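The people behind the Vodstead Saturday league say it is coming back next spring. I would like to believe them, having heard the same thing twice before.

The plan went around at the Urquijo social club on a Saturday morning in November, on two stapled sheets. It calls for 4 teams to start, seven-inning games, wooden bats, and the old diamond behind the feed store as home field for everybody. Players would be 35 and over. The old league had no age limit and no trouble filling a bench, but that was when Usska still ran two shifts and half the infielders in town punched the same clock.

Guido Parisi, who caught for the Usska team in its last three seasons, is listed as commissioner. He told the room that two of the teams are "as good as full." Asked for a roster, he had one for his own team, with nine names on it, and two of those men were sitting near me and said it was the first they'd heard of it. One of them has a new knee. He did say he'd think about it.

Then there is the money. The sheets say each player pays $200, and that Jelatel, the phone company out on the highway, "will be approached" about uniforms. Will be approached is doing a lot of work in that sentence. I called Jelatel and a polite woman in the front office said she would pass my message along. The last time a sponsor was going to be approached, the shirts never came and the Urquijo nine played in whatever gray T-shirts they had at home, with the numbers put on in electrical tape. By the fourth inning there weren't any numbers.

The field is the bigger question. The backstop is leaning, the third base dugout has no roof, and there is a low spot in right that holds water into June. Parisi says it can be fixed up over the winter by the players themselves. Some of us remember the work days before the last comeback, when the same five men showed up with rakes and everyone else showed up for the hot dogs. The sheets have a line for "infield dirt" with no price next to it.

The crowd figure was also read out again. According to the history page stapled to the back, 2,024 people watched the last championship game between Usska and Urquijo. I was at that game. There were people on the hill and people sitting on truck beds along the left field line, and it was a good crowd, but the stands held a few hundred and the hill isn't that big. The number seems to have come off the gate receipts, and the gate that year was a cigar box. Nobody has ever shown me the receipts either.

None of this means the league is a bad idea. The games were good. Urquijo had a left-hander with a curve you could hear people groan at, and the Usska outfield could run down anything hit short of the creek — I would pay to see that again, even slower. But a league needs umpires, insurance and a schedule, and the sheets have only the schedule, with opening day given as "April or May."
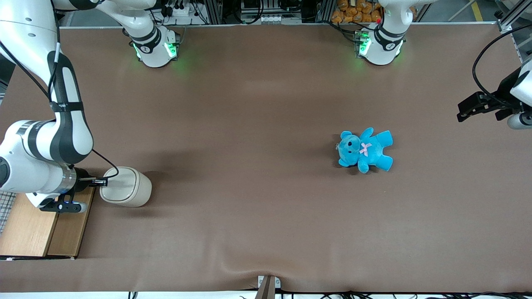
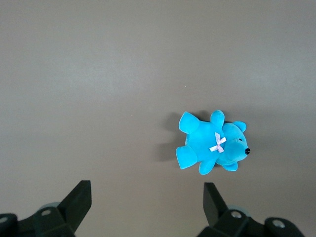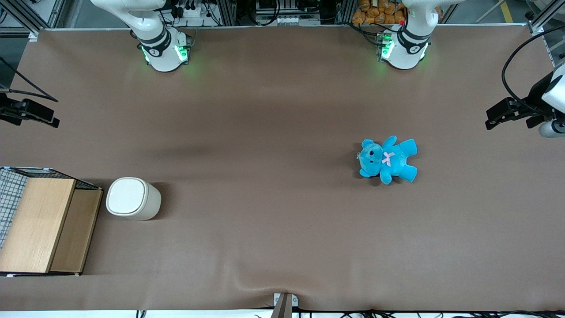
Parisi says a second meeting will be held before the holidays, same place, and that anybody who wants to play should bring the first half of the fee. I asked whether players would get it back if the fourth team didn't come together. He said that wouldn't happen. I asked again and he said he would look into it.

Old-timers with photos, scorebooks or team shirts from any of the seasons are asked to bring those along too. If someone has the scorebook from the championship game, I'd like to see it. I have Urquijo losing by two and Parisi has it by five, and he was behind the plate, so he may be right about that one.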